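Salary question after second interview, do I name a number first?

Réka Somogyi
April 3, 2024
Had my second interview at Cullow, went fine I think. Now HR wants my "expected range" by email. I make less than the job ad hints at — don't want to lowball myself. Do I answer or dodge?

Politis
Dodge once, politely. Ask what they budgeted. If they push, give a range where the bottom is a number youd really accept.
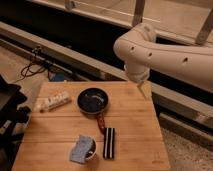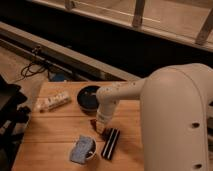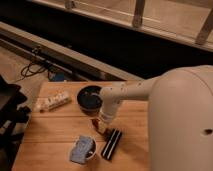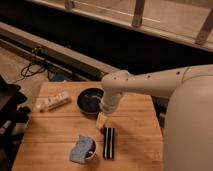
Also don't tell them your current pay. Did that in January, got offered 3000 more and not a cent over. Still annoyed.

Grorel
just say 70 and see

Civholm
Check the benefits too. I took a lower base for 5 extra days off and a decent health plan, no regrets. And get it in writting before you quit anything.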